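Ticket 1761 - Clavurwood site, packing bench 2 - sorting sim
Status: open
Raised by: bench lead, days
Priority: medium (high if Gikgate still want Friday)

Problem: lads on the bench don't trust the new two-arm cell and I need the sim runs sorted before anyone gets trained on it. Job is the one we do by hand now, cans and bottles into the blue tray. Nearly 200 a shift. 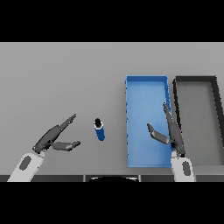 Checked so far. Tidemell config reloaded, no change. Tray positions same as the Vachon drawing. Restarted sim twice. Right arm waits over the blue tray when left has the pick - is that meant to happen? On the real bench thats where someones hands will be if they're clearing. 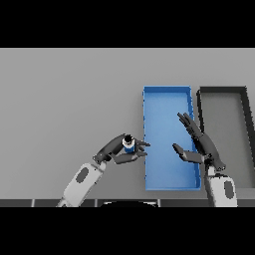
Left hand holding the item beside the blue tray, right hand open over it.

Log says 13 hand conflicts, doesnt say which arm gave way. Need that in plain words on the screen, not a code.

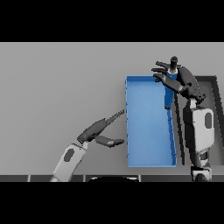 Also asked by the team, pls answer in ticket:
- who stops it, bench or control room?
- do we keep the 2 hand packers on for September?
- job rotation. Watching a screen all shift is worse than packing, they've said so

Next: support to send park position setting for the idle arm. Will rerun after tea, 3pm ish. Leave open.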